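Fruit or Vegetable? Sorting the Things on Our Table

by Idalina Bastos, for the young readers of the Oltholm Garden Pages

When I was seven, my grandmother in Bragança gave me a basket and told me: put the fruit on this side and the vegetables on that side. I thought it was a very easy job. I put the tomatoes with the lettuce. My uncle, who was a gardener, came in and moved them to the apples. My grandmother moved them back. They argued until lunch, and I ate one of the tomatoes.

Both of them were right, and in this page I will explain to you how that is possible. You need only a table, a cloth that is easy to wipe, and some things from the kitchen.

What is a fruit?

A person who studies plants is called a botanist. For a botanist, a fruit is the part of the plant that grows from the flower and holds the seeds. First comes the flower. Then the petals fall, and the small part in the middle of the flower begins to swell. Some weeks later you have an orange, or a cucumber, or a pumpkin.

Yes, a pumpkin! It has seeds inside and it grew from a flower, so the botanist puts it with the fruit. The tomato goes there too. On our checkered cloth the red tomatoes lie close to the oranges, and a botanist would leave them in the same pile.
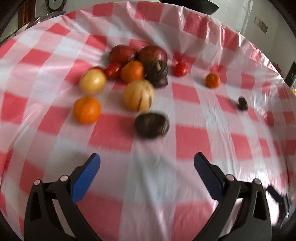
What is a vegetable?

"Vegetable" is a kitchen word. Botanists do not use it much. A cook says vegetable for the parts of a plant that we like to eat with salt, in a soup or beside the fish. It can be almost any part:

A leaf, like spinach or cabbage.
A stem, like celery.
A root, like a carrot.
A flower that is not open yet, like broccoli.
A fruit that is not very sweet, like a tomato or a zucchini.

So my uncle was speaking as a botanist and my grandmother was speaking as a cook. If you go to the market in Nurnar, you will find the tomatoes on the vegetable side, because the market is for cooks.

Food from under the ground

Some plants keep their food in a thick root. In the first summer the plant makes many leaves, and the leaves make sugar from the light of the sun. The plant sends part of this sugar down and stores it for the next year, when it will need strength to make flowers and seeds. We usually pull it up before that happens.

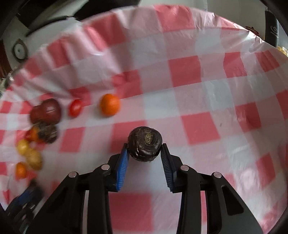

Beets are good plants for learning about this, and I grow a short row of them every year beside my kitchen door. The leaves grow in a bunch from the top, and after they are cut away you can still see the place where they were. Look at the purple beet held between the blue pads: it has a pale, yellowish-green crown. If you put a top like this in a saucer with a little water, near a window, it may grow new small leaves. It will not grow a new beet, only leaves, but it is nice to look at them in February when the garden is sleeping.

Potatoes also grow under the ground, but they are not roots. A potato is a swollen piece of stem! Its "eyes" are little buds, and each one can become a new shoot. You will not find eyes on a carrot.

Try it at home

Ask for 7 different things from the kitchen. Make two piles, the botanist's pile and the cook's pile, and write down what goes in each. Then ask an adult to cut open one thing that you are not sure about — a cucumber or a green pepper is good — and look for seeds.

Be careful with beets. The juice is a very strong colour and it stays on fingers, shirts and wooden boards. In my house we rub our hands with lemon and a bit of salt, but not if there is a scratch, because it stings.

Words to remember

Botanist: a person who studies plants.
Bud: a small bump that can grow into a leaf, a flower or a shoot.
Crown: the place where the leaves of a plant meet the root.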